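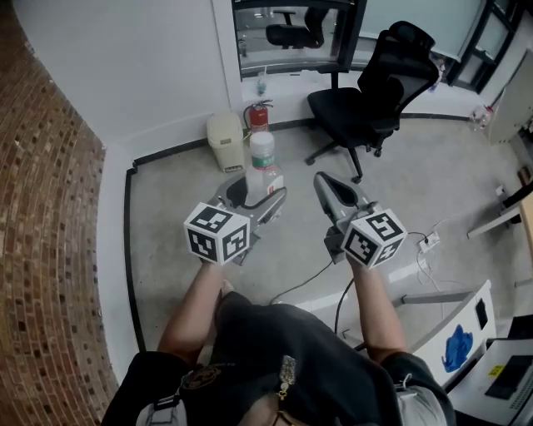

Ticket 2627, small room behind the glass, floor and power. Reopening this one. Facilities closed it with "room cleared, outlets checked," and I don't buy either half. The white power strip is still down on the floor on the right side with white cords plugged into it, there are black cables lying out on the gray speckle where people walk, and a plastic bottle with a green-and-white label is standing on the floor. There's a small clear bottle or container over by the glass, plus a clear cup on the sill of the inside window. If that is cleared I'd like to know what it looked like before.

Original complaint: strip cuts out, everything on it goes dead, comes back when somebody nudges it. Reported by the Lonent side of the floor, September 2022.

Tried so far:

Swapped the strip for a Zundbridge one out of the supply closet. Held for 2 days, then the same thing. So much for "bad strip."

Moved the load to the other wall outlet. Same.

Clonura support told us the total draw was too high. I added up the labels on the chargers and got 300 watts. A strip that can't carry that belongs in the trash. They have not replied.

Somebody suggested the office chair is rolling over the cords. Possible. It's the mesh one on casters and it drifts. I rolled it over a spare cord 23 times and the lamp on the other end never blinked. Doesn't prove much, but neither did the suggestion.

Not tried: opening up the wall outlet. I still think the contacts in there are worn. Needs an electrician and I have asked for one twice.

Separate matter, same room. The trash bin and the fire extinguisher are both against the back wall, and I was told that's "per plan." Which plan? The one taped up in the Đồng meeting room doesn't show an extinguisher there at all. Either fix the drawing or tell me where it's supposed to go.

Please also get the drinks off the floor. One tipped bottle near that strip and we'll have a different ticket.

Status: open. Do not close again without a reading from the outlet.

Update: closed automatically for inactivity. Reopened.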